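Can we recall a mayor over one vote, or are we stuck until the next election?

Asked by Yaneth Condori, May 28, 2021
Filed under: Local government, Elections

I live in Andier and I've never done anything more political than put a sign in my yard, so be patient with me! Our mayor broke a tie on the council to hand the trash contract to Predel, after telling everybody all winter that he wanted to keep it in-house. My bill is going up and half my street is furious. A neighbor says a recall needs 732 signatures and that we get 60 days to collect them. The clerk's office gave me a packet, but it reads like it was written to put people to sleep, and it never says what counts as a good enough reason.

I don't think he's a crook. I think he went back on his word, and I want him out. Is that allowed? And can I carry the petition around myself, or does it need to be someone official? 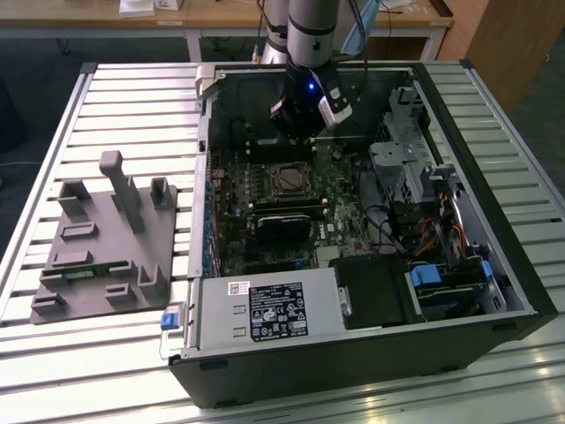 Top reply

I helped with one of these over in Sandberg (school board, not mayor, but the paperwork was close to the same). First thing – it really depends on your state. Some states let you recall an elected official for any reason you feel like writing down. Others want actual misconduct, and a judge or a board looks at your wording before you get to collect a single name. Plenty of places don't let you recall local officials at all. You've got a packet, so I'm guessing you're fine on that last one, but call the clerk back and ask "do you review the grounds, or only the form?" Get the reply by email if you can.

As for carrying it yourself, usually you can, if you're old enough to vote and live where they say you have to live. We had to sign the bottom of each sheet swearing we'd watched people sign. One lady left hers on the counter at the hardware store for a week and we lost that whole sheet.

Also, please don't stop at 732. We threw out so many for bad addresses, people who'd moved, a husband signing for his wife, you name it. I'd want a good 20 percent extra, more if you're standing outside a grocery store where folks from the next town shop.

Check when his term is up, too. A lot of places won't start a recall in the last few months of a term, or the first few.

Second reply

waste of time, just vote him out. we tried it in Limport back in January and all we got was a bill from the printer
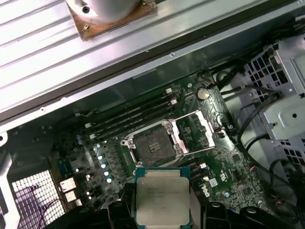 Does the 60 days start when I pick up the packet or when they approve it?

It's normally counted from the day the petition is approved for circulation, but some clerks count from the day you file your notice of intent. Ask for the last day in writing, and ask what time the office closes that day. Ours closed at 3 and we came very close to missing it, with two of us running up the steps holding a grocery bag full of sheets.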